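What Comes Out of an Old Office Tower

Golnar Bagheri buys retired office computers in lots of 18 and takes them down to parts. Her shop, Rosser, sells what still works and sends the rest to a metal dealer each November. Most of the towers are plain gray business machines, and she opens them all the same way: side panel off, case laid flat, a tray close by for whatever is removed.

The tray matters more than people expect. Drives, memory and processors each get their own place on it, so a part can be matched to its case later. 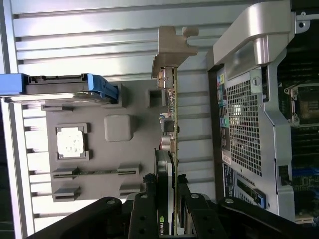 Starting with the graphics card

The card is the piece buyers ask for first. Bagheri tells new staff to handle it by the edges and to keep the metal bracket straight, as a bent one may not line up with the rear slot again. The screw comes out first, then the catch on the slot is released, and the card lifts straight up.

Stijn Van Rooij, who has worked there for nine years, checks the connector and the capacitors before the card goes on the shelf. A bulging capacitor sends it to the scrap bin.

Processors and memory

The processor socket opens with a small lever. Once the chip is out, the lever can stay up until the board has been looked over for bent pins.

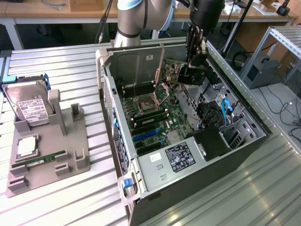 Memory is simpler. Push the clips back and the module comes free. Hard drives in these business towers usually sit in plastic carriers that slide out without tools, and Rosser sells the carriers separately for $4. Every drive is wiped before sale. Power supplies are tested but never opened.

A full teardown takes Van Rooij almost 13 minutes. Cases with missing latches take longer.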